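Against the Crowded Worktable

Shared worktables are among the least regulated pieces of furniture in any institution. Chairs are specified, lamps are inspected, and cabinets carry numbers, yet the table at which most of the handling is done is usually left to the habits of whoever sat there last. It is the position of this essay that the shared table deserves a written rule, that the rule should be short, and that it should concern bottles before anything else.

Bottles are singled out for a practical reason. In the supply rooms at Boldale, where the author has advised on storage since the move from the old building, the inventory taken in November recorded 147 bottled products in regular use: cleaners, drinks, adhesives, hand lotions, inks and rinses. Of these, 49 had no assigned place. They traveled from shelf to table and from table to windowsill, and in the course of a month most of them had been opened by several people, none of whom regarded the bottle as theirs to put away. Boxes do not behave in this manner. A box is set down square and stays where it was set. A bottle is picked up, turned to find the label, tipped, laid down, and then left in whatever attitude the hand last gave it.

The usual remedy is more shelving. Boldale tried this. The Votberg units along the north wall are good units, with deep shelves and a raised front lip, and they were full within a season. The bottles on the tables did not decrease. What had increased was the distance between the place where a bottle was used and the place where it was supposed to live, and people who are in the middle of a task will not walk that distance for a cap and a label. It would be unfair to blame them. A storage plan that depends on good character at the end of the day has been drawn up by someone who leaves early.

A better plan begins with the surface. The table should be one plain color, and preferably a strong one, so that anything left on it is seen from the door. The protective film that comes with a new top should be taken off on the day of delivery. Staff leave it on in the belief that it preserves the table, but film lifts, folds over itself and gathers dust along the border, and a bottle set on a fold will lean. The Aguirre workshop, which supplied the tops for the second floor, was asked twice whether the film served any purpose after installation. The answer both times was that it did not.

The second matter is the position of the bottles themselves. Conventional practice holds that a bottle should always stand. For storage this is sound. For sorting it is much less so, and here the author departs from the handbook that Boldale inherited. When several bottles of one kind are being checked, laying them on their sides, side by side and with the caps facing one way, has clear advantages. The labels can be read from above without lifting. A missing bottle leaves a visible gap. Nothing can be knocked over that is already lying down. The objection that bottles roll is a real one, but it is met by a level top and by closing the cap before the bottle is laid down — a step which ought to be taken in any case.
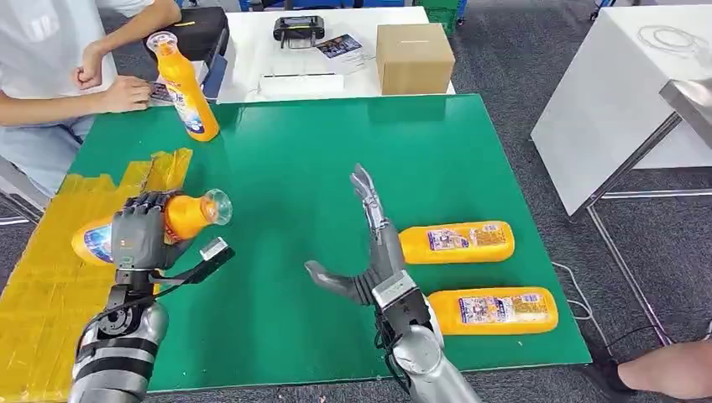
Two orange bottles lying parallel on a green top, with a third gripped in a hand beside them, is the arrangement recommended for tables of this size. One item is in hand, two lie side by side, and a fourth stands upright in front of the sitter. The sitter across the table keeps to the far edge, and a small dark device lies near the corner, under the sitter's hand.

Ewan Kerslake disagrees, and has put his disagreement in writing: a bottle on its side is a leak that has not been noticed yet, and he would sooner right a fallen bottle every morning than mop under a row of neat ones. He adds that caps are not closed as well as their owners believe, and that any rule resting on closed caps should be tested over a busy week before it is printed on a card and fixed to the wall.

The point about caps is conceded in part. Older caps with worn threads should stand, and thin liquids should stand with them. The Gedis trays, which hold bottles upright in shallow wells, were bought for this purpose and are underused. But the larger claim, that upright is always safer, does not agree with the spill log kept on the second floor. Three spills were entered during the trial period. Each began with a standing bottle that was struck by a sleeve or an elbow while someone reached for another.

The rule proposed for adoption is therefore as follows. Film is removed from every tabletop. Bottles under inspection lie parallel, closed, with caps in one direction. Bottles with worn caps go into the trays. At the end of the task the row returns to the nearest shelf, and the nearest shelf must be no more than 2 steps from the table. Where no such shelf exists, one should be moved there from the north wall before any new unit is ordered.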